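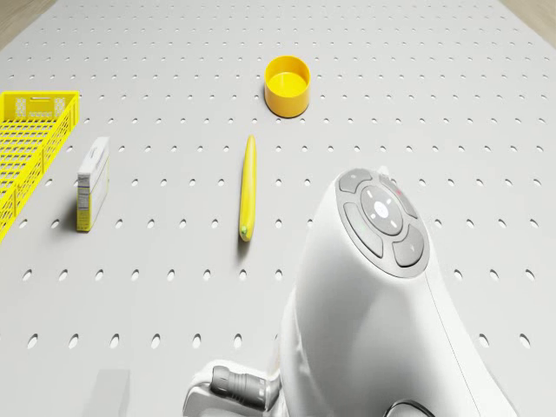 **ouazzani_bench** — 1 August 2026

OK so I've been putting off this thread since June, but the pick and place build is finally far enough along to argue about! For anyone new, I'm doing the whole workcell in sim first, then copying it into the shop space I share with Meriem. The goal is boring. Arm picks up household stuff, arm puts stuff in the yellow crate, I drink coffee.

My problem is wall clearance on the crate. I've got the banana and the small box modeled at real size, and the grip heights seem okay, but every time I ask the planner for a low approach it wants to swing the elbow way out to the side. I can raise the whole path, but then it's slow and looks like it's scared of the table.

Do I move the crate or do I move the arm?

**esby56**

Move the crate. Always move the cheap thing. Where's your base in all this? If you've got it hanging, your comfortable zone isn't where you'd think it is.

**ouazzani_bench**

Hanging, yeah. Meriem Erraji (she pays half the rent, so she gets a vote) wants the bench top free for her clamps when I'm not running it, so a pedestal was never going to fly. I kept the crate front and center since that's where I'd want to reach it from as a human.
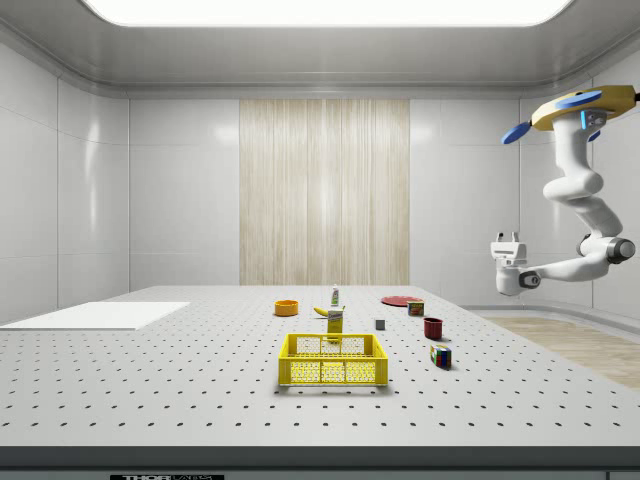

The left side is mostly open if I do have to shift things over. I was saving it for a second crate someday, but that can wait.

**genowefa_s**

I'd slide it left and back before touching anything else. Front edge plus overhead mount is asking the wrist to fold under itself. Also, do you really need the Rubik's cube in there on day one? I'd start with the plain gray cube and get that going into the crate ten times in a row before you add anything with a curve on it.

**esby56**

Going to disagree with Genowefa on the cube. Clutter is the point! If you tune everything on one gray block you end up with a grip that's great at one gray block. Ask me how my June went.

**genowefa_s**

Sure, but you debug one thing at a time. Throw the clutter in after the path is sane. He can't tell a planner problem from a grip problem right now.

**ouazzani_bench**

You're both kind of right, which is annoying. The clearance thing is the planner, I'm pretty sure. The grip thing is separate and I was going to make another thread for it, but whatever, we're here. It's the round red stuff that gets me. I don't know if I should come straight down over it with the fingers or go for the rim. 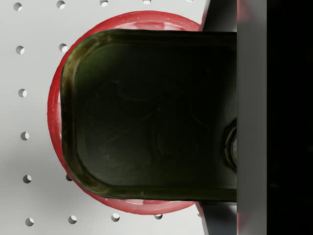

Coming in over the top is easy to plan and I like how simple it is, but the fingers are wide and flat and I lose sight of a big chunk of the part from up there. Going for the rim means one finger inside and one outside, and now my tolerance matters a lot more.

**mahmoud_b**

Rim, no question. Do the offset from the center of the part, not from the edge you think you see. And check the bolt head at the base of the finger while you're at it. Mine was missing from the collision model for weeks and the real one clipped everything.

**ouazzani_bench**

Oh no. The bolt shows up in the render, but I have no idea if it's in the collision mesh. Checking tonight.

**esby56**

lol it's not in the mesh

**ouazzani_bench**

It's not in the mesh.

**genowefa_s**

Fix that, then slide the crate, then rerun the low approach with the same seed so you can compare. Post the joint plot if the elbow still wanders — the numbers will say more than the renders.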